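Search this site... Go

Gerngate Foreign Affairs Discussion Group
Minutes of the meeting, 17/04/2024
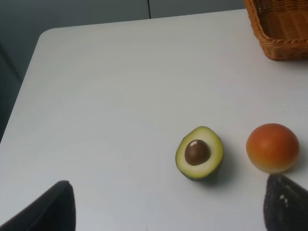

1. Who came and what we fixed first

I took notes again (you'll get my spelling, sorry!) and Balthasar Ruchti chaired. Last month's minutes went through with one change: I had Prapai Khunthong down as backing the sanctions letter, when she only wanted it discussed. Fixed now, Prapai.

2. Poll on military aid

We spent most of the evening on our mail survey. We sent out 3000 forms and got 2394 back, which made me very happy. Sixty of those were blank or unreadable, so we're working with 2334. Of these, 1548 people said they'd want a vote in the legislature before any more weapons get shipped overseas. That's a lot of folks!

Balthasar thinks the question leaned a little, and I have to admit I wrote it in a hurry. Prapai said people in Mevport have been asking for that vote for years and wouldn't have needed any leaning. We went back and forth on this for a good while. Agreed: we publish the full wording of the question next to the results, and we don't call it a scientific poll anywhere.

3. Letter to our representative

Prapai read her draft out loud. I liked it, though I thought the second page got pretty angry about the defense contractors and I said so. She'll trim that part and keep the bit asking where the money comes from. Balthasar wants a line on peace talks near the top. Carried, with one person against (me, on the order of the paragraphs, and I'm over it).

4. August forum

Ogola Hall is ours if we pay the deposit. We still want two speakers who disagree with each other, and so far we have one who disagrees with everybody. Balthasar will write to the Cluken debate club and see if they can send someone who supports the aid package. I'm doing the flyer.

5. Anything else

A question came up about taking an official position on NATO spending. We didn't get far. It goes first on the agenda next time, and please read the two articles Prapai sent around before you come, because I'm not summarizing them again!

Contact the group | © 2024 Gerngate Foreign Affairs Discussion Group | Back to top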